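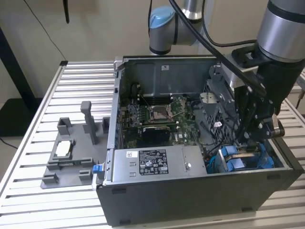 横倒しにしたデスクトップPCの筐体に手を伸ばすロボットアーム。

ロボットはもう私たちの雑用を引き受けてくれるのか。ずっと気になっていたテーマなので、月曜の朝からCirkhamの作業場にお邪魔してきました! 古いパソコンの分解をアームにやらせる試みを、Bonnessという小さな会社が続けているんです。

分解なんてネジを外すだけでしょ、と思っていた私、見学開始から10分で反省しました。PCの中って、ケーブルはあるし、金具はあるし、メーカーごとに留め方も違うし(自宅の古いPCを開けたときに爪を割ったのを思い出しました)。人間なら指先で「あ、ここ引っかかってるな」と分かるところが、機械にはなかなか難しいそうです。

で、気になる成績です。先月は100台に挑戦して、人の手を借りずに最後まで終わったのが55台。半分ちょっと、という数字をどう見るかは人によると思いますが、私は「え、そんなにできるの」と声が出ました。残りは途中で止まって人を呼んだもの。いちばん多い原因はケーブルのコネクタだそうで、硬いものをつかんで持ち上げるのは得意でも、くねっと曲がるものは相変わらず苦手なんですね。

速さのほうは、まだまだです。1台あたり平均71分。慣れた担当者ならお茶を飲みながらでももっと早いと言われました。ただ、夜のあいだも動かしておけるので、朝来たら2台片付いている、という日もあるとか。これはちょっとうらやましい。うちの台所にも来てほしいです。

家事のほうはどうなんですか、と聞いてみたら、苦笑いされてしまいました。PCの筐体は机の上でじっとしていてくれるけれど、洗濯物は毎回形が違うし、床には子どものおもちゃが落ちている。同じ会社がGrosetariという名前で食器の片付けも試しているものの、見せられるのはだいぶ先になるとのこと。お皿よりお箸のほうが厄介だという話が妙に印象に残っています。細いし転がるし、確かに……。

部品の回収を手がけるSubramaniam社も、12月から同じ仕組みを工場の一角で試すそうです。最初はメモリと電源の取り外しだけに絞って、ケーブル類は当面、人が担当します。全部お任せとはいかないけれど、重い電源を一日中持ち上げなくて済むなら助かる、というのが現場の声でした。

というわけで、わが家の洗濯物は今夜も私がたたみます。12月の工場のほうも見学をお願いしているので、許可が出たらまた書きますね。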